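Seven Keys and a Tray

The first thing Vikas Kandpal told me when I sat down at the Nulen workshop was to drop my shoulders. I'd come to spend a day teaching a robot to put hex keys in a tray, and I was gripping the controls like a kid on a roller coaster!

You hold one handle in each hand, you squeeze, and across the room a pair of black arms does what you just did. Sounds easy. My first try took me so long that Vikas went and made tea.
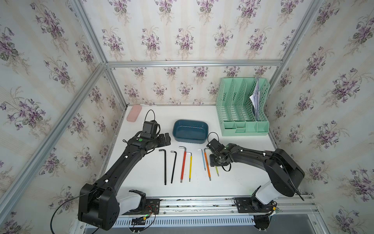 He's done 1,529 of these demonstrations himself (he keeps a tally), and the whole team is at 2,831 since February. Every one gets saved, my clumsy ones too, unless I dropped something. I dropped plenty.

What got me was how little you can feel. A thin steel key lying flat on a table is a mean thing to pick up when your fingers are somewhere else, so you end up leaning on the wrist views and moving in tiny nudges.
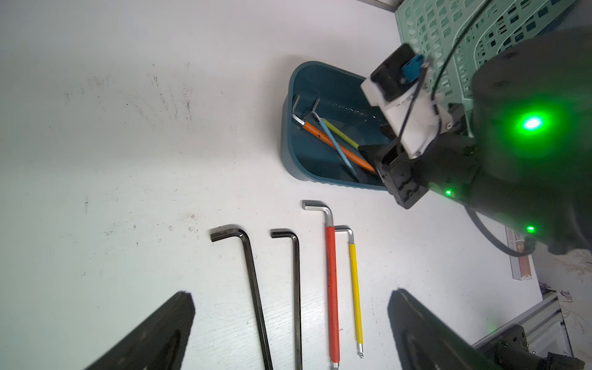 Abhishek Khurana, who trains the model, wants people to be a bit different from each other. Come in from the left, come in from the right, fix your own mistakes. He'd take 400 varied runs over a giant pile of identical ones, and he said so twice while I was trying to concentrate.

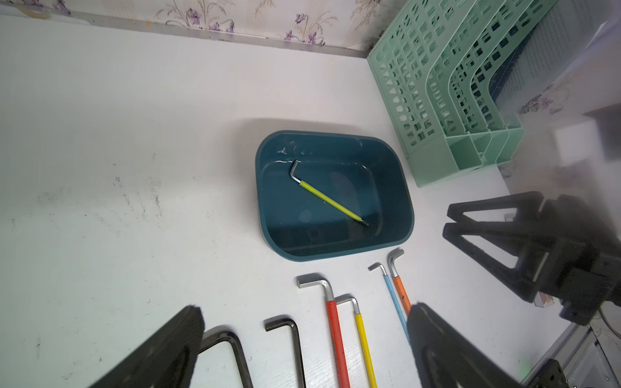 By late afternoon I'd stopped thinking about the handles and was just reaching for the keys. My neck hurt, my tea was cold, and I asked Vikas if I could do one more.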